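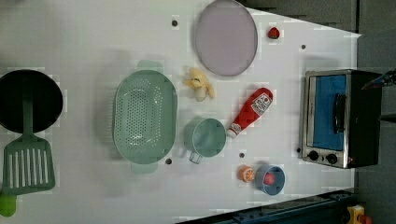
2 min read

February, notebook, toy kitchen table

OK, the kitchen set is out again and I'm back on the leader arm, so these are notes to myself before I forget how my wrist feels about it. Plan for this round is 400 teleop demos over the whole set of toys, same white table, objects shuffled between episodes. Skilmont wants them split by task, Brouwer wants them in one big pile with text labels, so I'm saving both ways and letting them argue.

Banana first, since everyone likes the banana. It's the peeled one with the segments sticking out, and I keep grabbing a segment when I mean to grab the middle. If you come in from the side with the fingers nearly closed it goes much better! Banana to lavender plate is my warm-up now. Strawberry to plate is fine too, as long as you don't get lazy and nudge it along the table (I did, four times, deleted all of them).

The toaster oven is still the hard one. The handle runs up the right side of the door, so you have to hook behind it and swing the whole arm, and over remote control I never feel when I've got it. I tried kinesthetic for that task only, holding the arm myself and walking it through the door swing, and wow, so much smoother. Downside is my hand ends up in the camera view for the entire episode. Might do the door by hand just to get the path, then replay it with me out of the way and record that. Zoltano's replay script does this already, I think, need to ask for the branch.

Ketchup bottle: pick it up by the middle, go slow. The spatula lying over the pan is a pain with that long thin handle, and I've been going for the wide slotted end and regretting it. Try the handle tomorrow.

Settings, so I stop looking them up: episode cap is 700 steps, home pose between every episode, gripper speed down one notch from the default. Masska's policy got weird last time when half the demos started from random poses, so please, home pose, everyone.

Got through 16 keepers before lunch. The colander is next, I'm going to try grabbing it by the little tab handle and see if the fingers even close on it.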